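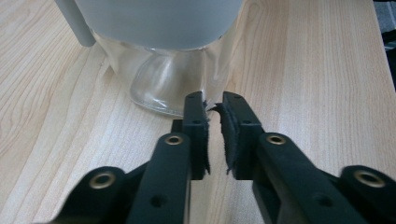

4 Recording demonstrations with the hand-held gripper

4.1 Before you start

This section covers one recording session at a tabletop station. Read section 3 (charging and pairing) first. You need the Skeris hand-held gripper, a paired tablet, the object tray for the day and the task card.

The task card gives the object, the start position, the end position and the number of demonstrations wanted. Unless the card says otherwise, a set is 10 demonstrations of the same task.

4.2 Checking the gripper

1. Switch the gripper off before touching the linkage.
2. Open and close the fingers by hand. They should move together and meet in the middle. If one lags behind the other, look at the pivots first. The brass-coloured rings should sit flush in the black arms.
3. Check the screw holes on the face of each finger plate. Tighten any screw fitted there that turns under light finger pressure. Do not use a powered driver on them.
4. Look at the fabric padding on the inner side of each finger. Frayed fibres at the edges are acceptable. Replace the strip if bare plastic shows through or if the strip slides when pushed.
5. Wipe the lens with the dry cloth from the kit.

Note: Fit new padding to both fingers at the same time. A worn strip on one side and a new one on the other changes the closing width, and the recordings will not match the rest of the set.

4.3 Setting the station

1. Clear the table of anything not on the task card. Fixed posts and stands may stay, but must not be moved once the set has begun.
2. Place the object at the start position.
3. Turn off any lamp that throws a strong reflection towards the lens. Wood-grain tabletops are suitable and need no cover.
4. On the tablet, open Workidness, choose New set and type in the number from the task card, for example 1237.

4.4 Recording

1. Hold the gripper with the fingers pointing towards the object and the tips low, near the table.
2. Press Record and wait for the tone. Keep still for one second after it.
3. Move in at a steady walking-hand pace. Line up the gap between the fingers with the part you intend to grasp.
4. Close the fingers until the object is held, then lift.
5. Carry the object to the end position, set it down and open the fingers fully.
6. Draw back a hand's length, keep still for one second and press Stop.
7. Return the object to the start position, turned slightly from where it was last time.

Keep your free hand out of view while recording. If you drop the object or knock it over, press Stop and mark the recording as Failed. Do not delete it, as failed attempts are stored separately and are used in training.

CAUTION: Glass objects. Grasp at the narrow part where there is one. Close slowly and stop as soon as the object is held. Never lift glass more than a hand's width above the table. If it chips, end the set and put the object in the broken glass bin.

CAUTION: Keep fingertips and loose sleeves away from the linkage arms while the gripper is closing.

4.5 Clear and shiny objects

Clear glass is harder for the system to locate than frosted or painted surfaces, so these sets need more variety. Change your direction of approach every second demonstration. Where an object has both clear and frosted parts, grasp the part named on the card throughout the set.

4.6 Ending the set

1. Check that the tablet shows the full number of accepted recordings.
2. Play back the first and the last. The fingertips must be visible in both.
3. Press Upload and leave the gripper switched on until the bar is full.
4. Write the set number and your initials in the station book.

If the upload stops with code 263, the tablet has lost the gripper clock. Pair again as in section 3 and press Resume. The recordings are kept. For any other code, call the Pendton desk on extension 3495 and ask for Samina Abbasi or Orest Shevchuk.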